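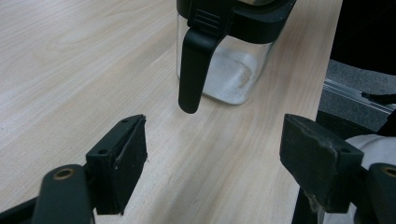 Speaker notes, Tellcombe session, 25 minutes plus questions

(Wait for the door to close. Water on the left, clicker in the right hand. Don't start with the joke about coffee.)

Hi everyone, thanks for coming. I'm a shift lead at Jovier. We do the back-of-house work for cafes and canteens, so all the refilling, portioning and restocking that you never think about when you pick up a cup in the morning. I've been there long enough to have done every job on the floor, and I still cover the refill benches when we're short. I'm telling you this so you know what kind of talk you're getting. I don't write code. If you have a question about the software I'm going to point at my colleagues in the second row and they're going to hate me for it.

So what I want to talk about is what happened to our work when we started teaching part of it to a robot. The system is called Prata. The project around it, with the training and the new shifts and all the meetings, is called Grumalora, and please don't ask me what that means. There was a vote. I voted for something else.

(Click)

Start with the job. There are 62 of us on the site, and before all this most people spent part of every shift refilling. Sugar, salt, creamer, dry soup mix, that kind of thing. You have a bag, you have a container, you get the one into the other without making a mess, you close it up and go on to the next. My old target was 300 containers on a full shift. If you've never done it, it sounds like the easiest job in the world, and for the first hour it is! Then your thumb starts. Everyone who's worked the benches knows about the thumb. (Hold up thumb. Pause for the refill people, they'll laugh.)

When the managers told us some of this would be automated, in March, the room was very quiet. I remember looking at the floor. I was thinking about my hours, same as everybody else. I'd like to say we had a big honest conversation right there but we didn't, we had the conversation in the parking lot afterward.

(Click)

OK, the part people usually want to hear about. I thought somebody would come in with a laptop and program the thing. What happens is that we do the job ourselves, at a table, holding a gripper in each hand, and the movements get recorded for the robot to learn from. So the people who know how to tip a bag are the people who tip the bag.
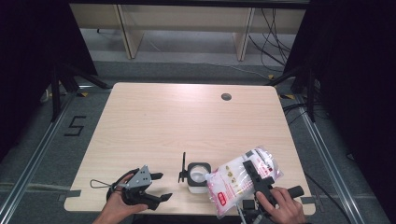
Slide 4: Bag to cup, a gripper in each hand. The cup sits in a square holder.

(Leave this one up for a bit. Let them look.)

I want you to think about how you'd do this with your own fingers. You'd pinch the corner, you'd feel the weight moving in the bag, you'd give it a little tap if it got stuck. With the grippers most of that goes away. You've got two stiff fingers per hand and you have to watch for everything you used to feel. My first morning on it I was furious. I've been pouring sugar for years and there I was, missing the cup like a toddler.

And the corner matters so much. If you hold the bag too far back it folds over itself and the spout closes up. Too close to the opening and you squeeze it and you get a sugar avalanche. I knew that in my hands but I had never once said it out loud, and now I had to say it out loud, to engineers, who wrote it down. One of them asked me "how do you know when to stop tilting?" and I stood there with my mouth open. I still don't have a good answer. You stop before it's full. It keeps coming for a second after you straighten up, so you stop before.

(If running late, skip the next bit and go to "What got better.")

A few things we learned at the table, for anyone whose workplace is about to do this:

Short sessions. We started with two-hour blocks and people's forearms were done by the end. We're on 40 minutes now, then you swap.

Let the slow people teach too. Our first recordings were all from the fastest pourers, me included, and we're full of shortcuts. The newer people make cleaner recordings - we fought about that for a week, and I lost.

Keep the spills. I wanted to throw out every take where something went wrong, and the engineers said no, they wanted to see how we recover. I liked that more than I expected to.

Lids are their own problem. Jars, levers, anything that has to be opened or moved out of the way first. We schedule those separately and we don't mix them in with pouring.

(Click)

What got better. My thumb, first of all. The long runs of one product into one size of cup are going over to Prata bit by bit, and those were the runs that hurt. My own target is down from 300 to 81, and those are the awkward ones, the odd jars and the half bags and whatever came in with a torn corner. It's more interesting work. I go home less sore.

What got worse, or anyway harder. The benches were where we talked! Two people side by side with their hands busy, you can get through a whole divorce in one shift. At the teaching table you're concentrating, you can't chat. And some of the older hands feel watched. Being recorded while you do your job is a strange feeling even when you've agreed to it, and we had people who said no. They were allowed to say no, that's in writing, and if you take one thing back to your own management I'd make it that. Get it in writing before the first recording.

Pay. (Slow down here.) Teaching time was paid at the normal bench rate for the first few months. We argued that if the robot is learning from us, that's training work, and trainers at Jovier get more. It took longer than it should have, but teaching is on the trainer rate now. Hours haven't been cut so far. I can't stand up here and promise you what next year looks like, and I get annoyed when other people do.

(Click, last slide, just the contact address)

I'll stop there so we get some questions in. The bench crew is in the room as well, so grab them at the break. They'll be by the coffee, complaining about how it was poured.

(Hand the microphone to the left side first. They got skipped last time.)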